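3. Materials and Setting

3.1 Selection of the objects

The present section describes the tableware and the coverings used in the study of mixed table settings, and the order in which they were brought to the table. It should be read together with Section 2, in which the terms "setting," "cover" and "clearing" are defined. The work was carried out in the household studies room at Redisbridge and was planned by Marisol Ventura and Ehsan Fallahi, who also prepared the list of objects. Leobardo Xolalpa was responsible for the layout of the table and for the written notes kept during each session.

The objects were chosen to represent what a household is likely to own after several years of buying, receiving and replacing things. A matched service, in which each plate and bowl belongs to one pattern, was judged unsuitable for this purpose. In the earlier household survey conducted by Leopoldo Tapia, only 2 of the 26 homes visited used a matched service for everyday meals. The remaining homes used plates and bowls of different ages and makes, often together with objects that had no part in the meal at all: a bottle kept for its label, a piece of jewelry set down before washing the hands, or a sheet of printed paper placed under everything to protect the table. We wished to keep this mixture. Objects of the second kind are referred to in this paper as resident objects. They stay on the table while a meal is laid, and a person laying the meal has to work around them.

3.2 The covering

The choice of covering received more attention than had been expected at the planning stage. Plain white cloth was tried first and was rejected on the ground that white plates were hard to tell from it at the edges, particularly under the window light of the afternoon sessions. A dark cloth gave better contrast but showed every crumb, and participants spent time brushing it before they would set anything down. The covering finally adopted was a sheet printed in the manner of an old newspaper, on an orange-brown ground. It was laid without ironing and without clips. Creases were left as they fell, and were smoothed only when a participant chose to smooth them.

A printed covering has a further effect that we consider relevant to household practice. Several participants stopped to read it. One remarked in the closing interview that she had laid her side of the table late "for the sake of a headline." Pauses of this kind were recorded in the notes and were not removed from the session times, as reading at the table is an ordinary part of clearing and laying in many homes. The covering was replaced when it tore, and the replacement was turned at random so that no place at the table was always next to the same column.
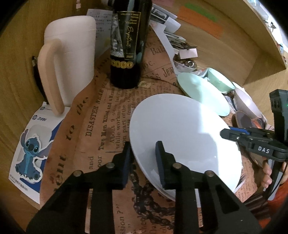 3.3 Order of work

Each session had two parts. In the first, the participant was asked to lay the table for a light meal using the plates and bowls provided, leaving the resident objects on the table but moving them if necessary. In the second, the participant was asked to clear the plates and bowls and to stack them on the side counter in whatever order seemed sensible. No instruction was given on grip, on the use of one hand or two, or on which object to take first. A total of 17 participants completed both parts. The sessions took place in June, and the median length of a session, including the closing interview, was around 26 minutes.

The notes were taken on a printed form with one line for each movement of an object. The form was developed by Natalia Galindo from an earlier version used in the Altum kitchen study and was shortened after the first day, when it was found that the column for "reason" could seldom be filled in while the work was still going on. Reasons were therefore asked for in the interview. Where a participant could not recall a reason, the line was left blank.

Resident objects were treated with more caution than the plates. Participants moved bottles by a short distance and then often moved them back. Small items such as chains were gathered together before being lifted, or were left in place while plates were set down beside them. Two participants asked whether the jewelry belonged to someone in the room, and it was necessary to tell them that it formed part of the setting.

3.4 Bowls

Bowls raised a separate question. Unlike plates, they may be taken up by the rim, by the outer wall or from beneath, and the choice is bound up with what the person intends to do next. A bowl that is to be stacked inside another is usually taken by the rim, so that the fingers can be withdrawn as it settles. A bowl that is to be carried to the counter is more often supported from below. The form allowed for both cases and for a third, marked "tilted," in which the bowl was turned on its side before being taken up.

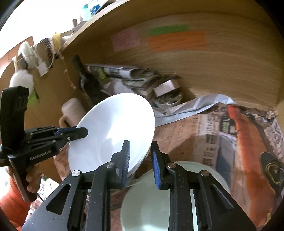

Size and color were varied within the group of bowls on purpose. In the Figueroa survey, respondents reported that they kept bowls by use: one for salad, one for fruit, several for soup or cereal. Color served them as a reminder of this use and was rarely chosen to match anything. The large white bowl, seen here tilted on its side with a faint ring low in its interior, was therefore placed close to a large bowl in pale green. The two are easily told apart at a glance, which allowed the note taker to record them by color alone and to avoid the longer names on the object list. Participants adopted the same habit and spoke of "the white" and "the green" throughout.

The tilted position was more frequent in clearing than in laying. In interview it was explained in several ways, among them a wish to look inside the bowl, a wish to shake out crumbs, and a simple preference for holding a rim that stood upright. We make no attempt to rank these explanations here.

3.5 Limits of the materials

The collection contained no serving dishes with lids. Cutlery was left out of the analysis, as it had been treated in full in the Druviteo report. The covering, although it proved practical, was of one pattern only, and the pauses for reading noted in Section 3.2 may have been shorter with a text already familiar to the participants. The treatment of these pauses in the session times is taken up again in Section 5.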